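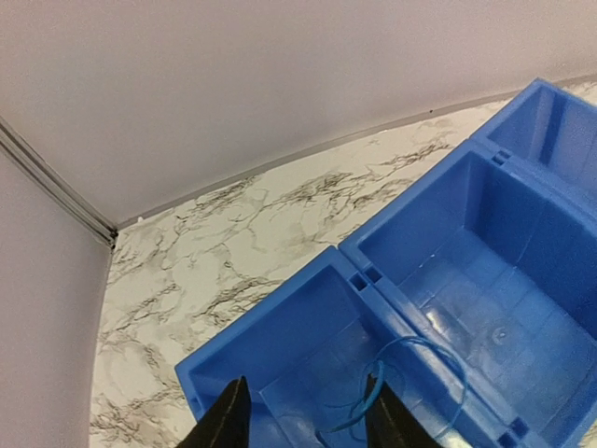
Wrist view over the near compartment, blue cord on the bin floor.

Lutberg Shared Workshop, Bay C
Notebook entry, 12 February 2026
Entered by: Aitana Tejada
Present: Tejada, Kocsis, Duggan (afternoon only)

Purpose of session

To continue the wire sorting build on the two-arm cell, with the fixed camera and the wrist camera recording together for the first time since the controller was replaced. The objective remains as stated in the June entry: each color of wire is to be taken from a mixed pile on the table and placed in its own compartment of the blue bin. Putting the wires away at the end of the day is not counted as part of the task.

Setup

Both arms are fixed to the front rail at a spacing of 900 mm between base centers. This was checked with a steel rule before power was applied and again after the first block of runs. The right base had been found loose at the previous session. The clamp screws have been retightened and marked with paint pen, and anyone who finds the paint line broken is asked to stop and record it here before continuing.

The bin was placed by hand with no fixture. It sits at a slight angle to the rail, and the angle differed between blocks. The Hastel layout file assumes a bin square to the rail, so the stored compartment positions were not used. All drop points were taught again at the start of each block.

Left arm: revision 2 of the printed camera bracket is in service. The earlier bracket flexed when the wrist stopped suddenly, and the camera lost its alignment over the course of a morning. The new part has thicker webs and a longer slot. The lower screw is still difficult to reach with the arm at rest and the bracket will need one further change.

Lighting was left as found. There is a strong reflection from the tabletop near the front center, and the marble pattern on the surface continues to cause trouble. The dark veins are read by the color threshold as dark wire. Covering the top with plain card was discussed and deferred, the card having moved under the grippers when it was tried before.

Procedure

One arm was operated at a time in the first block. The operator drove it by the leader handle, watching the wrist view only, and was not permitted to look at the table directly. In the second block both arms were live and the operator could use either view. Speed was limited to the Urquijo profile throughout.

A run was recorded as complete when the wire lay entirely below the rim of the intended compartment and the gripper had withdrawn. A wire left hanging over a divider was recorded as incomplete, whatever its color.

Observations

1. Thin blue wire against a blue bin is the hardest case in the wrist view. The operator can distinguish the two by shade, but the threshold cannot. Mr. Kocsis adjusted the saturation limits for most of an hour and improved the result on the compartment walls. On the floor of the bin, where the light reflects, there was no improvement.

2. The length of the wire matters more than its color. A long loop held high clears the rim without difficulty, but it swings, and the lowest part of it may come down in the adjacent compartment. Lifting higher is no remedy once the loop has begun to swing. Waiting before the descent was effective and has been added to the operator sheet.

3. Wires in the pile hold on to one another. Lifting one strand slowly moved the others out of the positions in which the fixed camera had last recorded them. A fresh image should be taken after every lift. The present script takes one at the start of the run only.

4. The small white finger piece on the right gripper gives a better hold on single strands than the bare finger. A matching piece for the left gripper has not been printed.

5. Cable slack above the left wrist is sufficient for a full lift. Slack above the right shoulder has not been tested at full extension and should be regarded as unverified.

Second block, both arms live
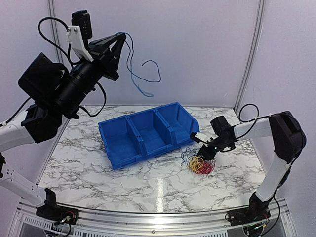

Máté Kocsis asked that his disagreement with the lifting procedure be recorded. In his view the arm should not raise a wire to full height at all. He would have it drag the strand clear of the pile along the table, stop, take a new image, and only then lift by the middle. He considers the swing a consequence of gripping near an end, and he expects the waiting time now on the operator sheet to become unnecessary if the grip point is corrected.

The point is accepted for trial. My reservation is that dragging a strand may pull the pile with it, and that would spoil the image for the other arm. Mr. Duggan proposed that the other arm hold the pile down during the drag. The collision limits in the Lunness file do not presently allow the two grippers so near to each other, and they will not be changed without a second person at the stop button.

Data

Total runs recorded: 32, both blocks together. The wrist recordings have been copied to the shared drive. The fixed camera file for the second block is incomplete and the copy should be repeated from the local disk before it is cleared.

Actions

Tejada: script change, new image after each lift.
Kocsis: write up the drag procedure, one page, with grip points.
Duggan: print the left finger piece; bracket change for the lower screw.
Unassigned: test of right arm cable slack at full extension.

Power off at the wall, rail wiped down. Key returned to the Bay C cabinet.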